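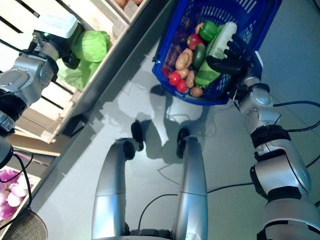 Chart data only becomes useful once each single has one row per chart run. Start with a plain spreadsheet and give it these columns: artist, title, entry date, peak, weeks on chart. Keep remixes apart from the original release, even when the chart lists them together. Think of wooden crates with the lettuce in one and the pink-and-white bulbs in another: a row that belongs to two groups will be counted twice later.

## Import the lists

Save each weekly list as a text file, then paste it below the last used row. Sotus exports put the artist after the title — swap the two columns before pasting. 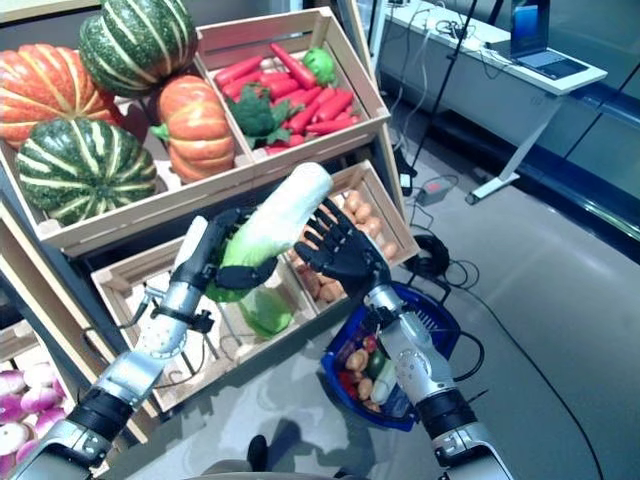
*Napa cabbage in hand, blue basket alongside.*

## Merge the runs

1. Sort by artist, then title, then entry date.
2. If a single drops out for 4 weeks or less, treat its return as the same run.
3. If the gap is longer, start a new row and add "RE" to the title.
4. Keep the lowest number as the peak.

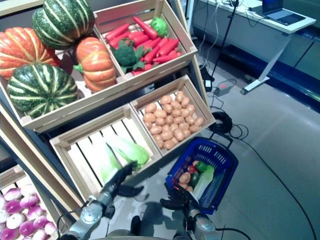 Compilation tracks need one more step. A track from a Brukine volume with 18 titles gets the volume name in a separate column, and its peak stays blank unless it was also sold as a single.

Rule 2 was suggested by Hatem Ramadan. Last edited 5/1/22.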